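Accept cookies to keep your cart saved between visits. Manage settings | OK

Trendine opens up break room ordering to small offices

By Saranya Reddy
July

Good news for anyone who has ever been sent out to buy coffee stirrers in the rain! Trendine, the office supply wholesaler on the Ernura business park, is now taking break room orders from workplaces of any size, and its full range of paper cups, napkins, plates and cutlery is on the list.

Until this month the company would only sell those lines by the pallet, which suited hospitals and school districts but left out the dentist with four staff and the print shop down the road. The minimum is now a single carton. There are 472 items to choose from, and a good many of them (the compostable soup bowls, for one) have never been sold in small amounts here before.

"We kept getting calls from people who wanted one box of lids and we kept having to say no," says Senthil Nambiar, who runs the break room side of the business. "I hated those calls. Now I get to say yes, and I can usually have it on a truck the same afternoon."

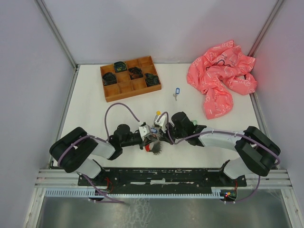
A wooden tray with twelve compartments on a white tabletop.

Orders placed before 2 p.m. go out that day to addresses in town, and everyone else gets theirs the next working day. Delivery is free on three cartons or more. Smaller orders can be picked up from the trade counter on Fujimoto Road, where there is parking right by the door and, at least on the morning I went, a very good pot of coffee going.

The part I like best is the sample pack. Ask for one and you get two of every hot cup in the range, with lids to match, so you can find out whether a lid really fits before you buy a thousand of them. Our own office tried it and we have switched to the ripple wall cups from Tremach - no more doubling up to save your fingers.

Prices are shown without a login, another welcome change, and regular customers can save a shopping list and repeat it each month. Nambiar says hand soap and paper towels will be added in the fall, once the new shelving is up in the back of the warehouse.

The trade counter opens at 7:30 a.m. and closes at 5 p.m.

Contact us | Delivery and returns | Copyright Ernura Business News | Back to top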